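Open Day at Felletska, or How I Spent a Morning Talking About Business Loans

Aug 3, 2020

So I finally went along to one of those lender open days, mmm yes, on purpose, and I even put a clean shirt on for it. Felletska have their office on the edge of Trinville, above the old feed store, and they had the doors open from nine for anybody thinking of borrowing to buy or fit out a small workshop. I have been thinking of exactly that since June, when the lease on my unit came up and the rent went the wrong way!

First stop was the underwriting room. I had pictured rows of screens and what I got was a big table, a lot of paper folders and a very good coffee machine. They walked us through a real application with the names blacked out, and it was an eye opener. The borrower had good trade and a decent deposit, and the file still sat for 40 days waiting on a valuation. If you take one thing from me, ask who orders the valuation and when — then ask again a week later.

Then came the fees. The arrangement fee on the loan I was looking at came to $3,205, which you can add to the loan if you don't mind paying interest on it for years (I do mind). There was another $200 just for looking at the paperwork.

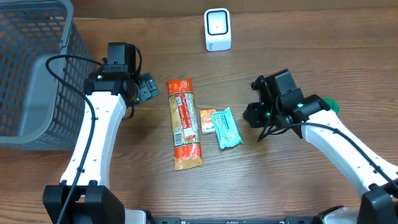 Lindqvist, sitting next to me with a notebook already half full, reckoned the fee was the wrong thing to worry about and that I should be reading the early repayment terms first, as that was where the last loan had really stung. Fair point, and I went back and read them over lunch. Five years of charges, stepping down each year. Ouch.

After lunch a broker firm called Stalus had a table in the hallway, and I liked them a lot. They said most lenders they deal with want to see two years of accounts and will ask for a personal guarantee whatever your paperwork looks like. Parking was terrible, by the way, and the sandwiches ran out before I got to them, so it was chips for me.

Would I go again? Yes, I would. I came home with an application form as thick as a phone book, and I have filled in the first two pages.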